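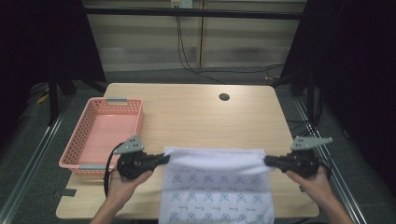
About Tallar

Tallar is a household linen and laundry service. We wash, press, mend and deliver for private homes, guest houses and a handful of small restaurants. We also run evening classes in mending, which began as a favour to customers and now fill most of the winter.

The firm was started by Štěpánka Jireš in 2000, in two rooms behind a former bakery on Tichý Lane. She had worked in hotel housekeeping before that and knew how much good linen gets thrown away for the sake of a small tear. The first customers were three guest houses. Two of them are still with us. The third closed when its owners retired, and we bought their old roller press, which we used until parts could no longer be found.

Kvido Šimko joined as a driver and took over the day-to-day running of the laundry when Štěpánka moved to the mending side. He plans the rounds, buys the machines and answers most of the email. If you ring before nine in the morning it will probably be Kvido who picks up.

What we do

Weekly and fortnightly linen. We collect your sheets, towels and table linen, and bring them back pressed and folded. Each customer's things are washed separately and marked with a small cotton tag sewn into the hem. We do not use a shared pool of linen, so what you send is what you get back.

Shirts and everyday clothes. Washed and ironed by hand or by press, depending on the cloth. Please empty the pockets.

Mending. Hems, seams, buttons, patches, darning and worn sheets turned sides to middle. We will tell you the price before we start, and we will also tell you if a thing is past saving. Wool blankets are accepted from spring to early autumn only - they take up a lot of drying space.

We do not dry-clean. For suits, coats and silk we send people to Puva, across the square, and have done for years. They send us their tablecloths.

The building

We outgrew the bakery rooms and moved to the old Stadix works, where we have 695 square metres on one level. The washing machines are at the north end, next to the drains, and the pressing room is on the side with the windows. The mending room is by the front door so that people can drop things in without walking through the laundry. There is step-free access from the yard. Parking is limited between seven and eight in the morning while the vans are being loaded.

Water is softened on site, and we wash at 60 degrees or lower unless a customer needs otherwise. Rinse water from the last cycle is kept and used for the first wash of the next load. Our detergent has no added scent. Some people miss it at first, and we can't add it for single orders.

Classes

Mending classes run from October to March, in the evening, with a break over the holidays. The beginners' course covers three things: sewing on buttons properly, darning a sock and patching a knee. A place costs 80 for the full course, thread and needles included. Bring your own scissors if you have a pair you like.

Working here

We take on pressers and drivers a few times a year and train people ourselves. Shifts are fixed a month ahead. If you would like to be considered, write to Kvido with a few lines about what you have done before - a full CV isn't needed.

Posted by Štěpánka Jireš, March

Filed under: Our company, Laundry and mending

Contact | Collection rounds | Prices | © Tallar | Back to top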